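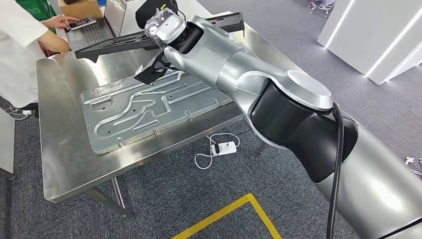
Rutherford Gallery opens studio bursaries to first-time applicants

September 10, 2021

The Rutherford Gallery in Ismont has announced a new round of studio bursaries for artists in the early stages of their careers. The scheme, which is supported by the Skevetti Foundation, will provide 16 artists with a shared workspace at Gasener Yard for nine months, together with a small grant towards materials and framing.

Applications are open to painters, printmakers, sculptors and those working in film or sound. Applicants must live within the district and must not have held a solo exhibition in a commercial gallery. Formal training is not required. Students in full-time education may not apply, although those who finished their course in May or later are eligible.

Karthik Patwary, head of programmes at the Rutherford Gallery, said: "The previous round drew 1239 applications, a good many of them from people who had never applied for anything of this kind. We have shortened the form as a result, and applicants are now asked for five images and one page of writing."

Each artist will be paired with a mentor from the gallery's exhibitions staff and will be offered two studio visits from visiting curators. Work made during the residency will be shown in the ground-floor rooms at Gasener Yard, where pieces may be offered for sale. The gallery will take no commission on works priced at £100 or less - a limit set with first-time buyers in mind - and its usual rate will apply to all other sales.

The studios are open to bursary holders every day from early morning until late evening. Step-free access is available to the ground-floor units only, and applicants who need one of these are asked to say so on the form. Help with travel costs may also be requested at that stage.

Forms can be downloaded from the gallery's website or collected from the front desk. Paper applications should be marked "Studio Bursaries" and addressed to the programmes office. All applicants will be told of the outcome in writing.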